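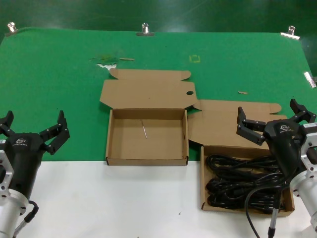

Camari 25 m extension reel – open drum, outdoor rated

Last updated 2018-12-27

Back in stock after the November gap. Same reel as before, new handle, slightly stiffer brake. Price unchanged.

25 metres of rubber cable on a steel drum, four sockets on the hub, each with a spring flap. Thermal cut-out with a reset button you can press with gloves on. Stand is bent tube, powder coated. Folds? No. People keep asking. The stand doesn't fold, the handle does.

What it's for: garden jobs, garages, site huts, market stalls, the far end of a village hall. Hedge trimmers, pressure washers, a kettle and a couple of lamps. Not for welders. Not for anything left running all winter in a field.

Cable
Rubber, not PVC, so it stays bendy in the cold. Lies flat after a couple of uses – the first time out it will try to go back to the shape of the drum, just walk it out straight and leave it a while. Comes in black or orange. Orange sells faster and is easier to see on a lawn. If you mow, get the orange.

Load
Unwind it fully before you plug in anything that heats. Kettle, heater, heat gun, wallpaper steamer, all of them. A wound-up drum holds the warmth in and the cut-out will trip. That's the cut-out doing it's job, not a fault. Full and wound ratings are printed on the hub label, read them, they are different numbers.

If it trips: unplug everything, unwind the lot, wait, press the button. Won't reset first go if the drum is still warm. Give it longer. If it trips again with nothing much plugged in, stop using it and send it back.

Use with an RCD outdoors. We sell the Onyshchenko plug-in one, fits this reel's plug and doesn't foul the next socket along. Not included.

Handle and brake
The new handle is longer and the grip spins freely. Old one gave you blisters, we know. Brake is a plain thumb screw on the left of the stand. Tighten it before carrying, otherwise the drum pays out down the path behind you. Don't oil the screw.

Winding: one hand on the handle, other hand guiding the cable, side to side, wipe it with a rag as it goes in. Plug end last, clips into the notch on the rim. Grit on the cable ends up in the hub and that's what makes these squeak.

Storage
Dry, off the floor if you can. There's a hole in the stand for a wall hook, use a proper one, the reel isn't light. Flaps down on the sockets.

In the carton
Reel, handle (fit it yourself, one bolt, spanner not supplied), leaflet. The leaflet still shows the old handle. Fitting is the same.

Spares
Handle kit, socket flaps in sets, brake screw, replacement plug. Order no. 541 for the handle kit – fits the old reels as well, if yours has the round hub. Square hub ones are the Poltano, diffrent bolt, no spares left for those, sorry.

We don't sell cable on its own for re-winding this drum. Please don't splice a cut cable with tape. If you've gone through it with the mower it wants shortening by someone who knows how, or a new reel.

Delivery
Orders in before noon go the same day, Mutodberg depot, Monday to Friday. Shut New Year's Day. Islands and Highlands take longer, up to 8 working days at this time of year. Collection is fine, ring first, the reels are in the back store and somebody has to go and fetch one.

Returns
27 days, unused, in the carton. Used and faulty is a different matter, get in touch and say what was plugged in when it went wrong. A photo of the hub label helps.

Trade: price break on a full case, ask at the counter. Mixed colours in a case is OK now.

Also wanted with this: Onyshchenko RCD plug, Camari cable ramp, weatherproof box for joining two leads. Don't daisy chain two reels, get the longer one – due in spring, no price yet.

Shares 8 · Comments 0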